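Filed under: College Hoops / Numbers

1/ Thread on Hornholm's half-court defense through 200 charted possessions. Short version: the drop coverage is fine, the weak-side tag is late, and the corner three is where it costs them.

2/ Method. I logged every half-court possession that reached a first ball screen. Transition, putbacks and end-of-clock heaves are out. The possessions come from the last four games, Toledo included.

3/ Of the 200, Hornholm played drop on 129. The rest were a mix of hard hedge, switch and a soft show I have filed under hedge. If you split the soft show out, the hedge sample gets too thin to say much.

4/ In drop, the big sets up at the level of the free-throw line and retreats on the first dribble past the screen. Opponents took 79 shots off that coverage before a second action. Most were pull-ups from 15 to 18 feet. Any staff would sign for that shot diet.

5/ The trouble starts with the second pass. When the roller gets below the big, the low man has to tag from the weak corner. Hornholm's low man waits for the pocket pass to leave the handler's hand. That is one step late, and at this level one step is the whole closeout.

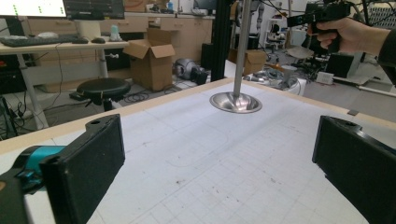 6/ Wotness spotted this by the second media timeout. They lifted the strong-side wing, emptied that corner and put their best shooter in the opposite one. Same set on four straight trips. The skip pass was open on all of them.

7/ Toledo went at it differently, with a short roll and a kick from the elbow. Less clean, because the passer there is a 6-9 center who brings the ball down before he throws it. Hornholm got two deflections out of that.

8/ Possible fix: pre-rotate. Start the low man a foot inside the lane line and let the top defender zone up between wing and corner. It concedes the slot three. Flonby, up next on Thursday, shoots that one badly, so it would be a good night to try it.

9/ The other option is switching late in the clock. I would leave it alone. The backup center gets beat off the dribble and fouls.

10/ Attendance at the Wotness game was 1,319, for those who asked. It sounded like fewer on the stream.

11/ Flonby chart goes up Friday if the video is usable. Their baseline angle cuts off the near corner, so the corner numbers may carry an asterisk.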